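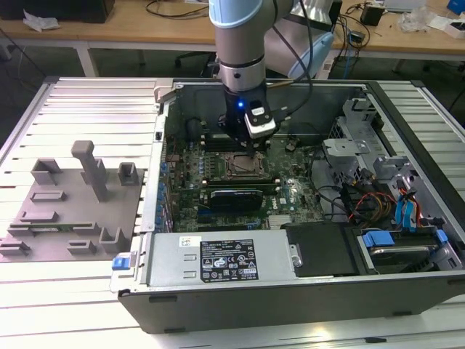 Open tower case on the bench, side panel off, no cooler on the processor socket.

Thermal paste, and how much of it matters

I have been putting off writing up the paste measurements, mainly because the numbers are dull. Griet Van Wijk asked for them again last week, so they are set out below with the method, and anyone who disagrees can repeat the work at home for the price of a tube of paste and a few evenings.

The question was narrow. Given one processor, one cooler and one fan speed, how much does the idle and loaded temperature change with the way the paste is put on? Most of what I had read on the subject was either a maker's leaflet or an argument between two people who had each done it once.

The room first, as it has more influence than the paste. My spare room faces north and has a single radiator under the window. With the radiator off and the door shut the air temperature drifts by 2 degrees over an evening. With the radiator on it does whatever it likes. All the readings were therefore taken with the radiator off, the door shut and a glass thermometer hung level with the intake fan. Every figure is given as a rise above the air temperature at that thermometer. Quoting a bare processor temperature without the room temperature is close to useless, and I would ask people to stop sending them to me.

The load was a small program that multiplies matrices until told to stop. It was left running for 900 seconds before each reading. I tried shorter runs at first and found that the heatsink was still warming up when I wrote the number down, which explains some of the nonsense in my August post. I have left that post up with a note at the top.

The paste was the ordinary white sort, from the bottom of a drawer. Jannik Voß lent me a tube of the silver kind, and I used that for the second set. Both were applied in four ways: a single blob in the middle, a thin layer spread with the edge of an old phone card, a thick layer spread in the same way, and a cross. Between runs the surfaces were wiped with a dry cloth, then with isopropyl alcohol on a lint-free cloth, then left for ten minutes.

Results for the white paste. The thin spread layer gave a rise of 34 degrees under load. The blob gave the same figure to within what I can read off the sensor. The cross was one degree worse on the first mounting and level on the second, so I put no weight on it. The thick layer was worse by five degrees and stayed worse when the mounting was repeated. It also squeezed out at the sides and took a long time to clean up with cotton buds.

Results for the silver paste. The thin layer was better than the white by two degrees, the blob likewise. The thick layer was worse than either, by less than before. I did not do the cross again.

The spread between two mountings of the same paste, put on in the same way by the same person, was up to a degree and a half. Any claim of a difference smaller than that needs many more mountings than I had patience for. Arne Meinecke suggests ten per method as a minimum. He is right, and he is welcome to do them.

Seating pressure turned out to be the larger matter. The cooler I have is held by a sprung clip which hooks on one side first and is pushed down on the other. If the heatsink slides while the second side is being hooked, the paste is dragged to one edge and there is a dry patch on the opposite corner. I found such a patch after one run which had come out nine degrees high, and I have left that run out of the figures above. The cure is to hold the heatsink flat with the left hand, with the thumb on the fins and not on the fan, while the right hand works the clip with a flat screwdriver. Put a folded piece of card on the board beside the socket before the screwdriver goes anywhere near it. A slip there cuts tracks, and I own a board that proves it.

On the sensor. The board reports whole degrees from a thermistor that sits under the processor, so it lags and it reads low. I am told the figure taken from inside the chip would be better, but my board does not read it. For comparing one mounting with another this does not matter much, provided the sensor is not bent or pushed out of place when the processor is lifted. For comparing my numbers with yours it matters a great deal.

A few loose ends.

Assunta Zanetti wrote to ask whether the paste improves over the first days of use. I left one mounting of the white paste alone for a fortnight and read it each evening. It fell by one degree in the first three days and then stopped. That is inside the error given above.

The pad that came with the cooler was also tried, once, as it cannot be used twice. It gave a rise of 39 degrees. Removing it took longer than all the rest of the cleaning put together. Scrape with plastic, never with metal.

Fan speed was fixed throughout by running the fan from the drive connector at the full twelve volts. It is loud. At seven volts the thin layer of white paste came out at 41 degrees, and I could hear the radio again.

The readings are in a plain text file with tabs between the columns. Write to me at the usual address if you want a copy, and please say which paste you are using and what your room was at.

Posted 2002-01-23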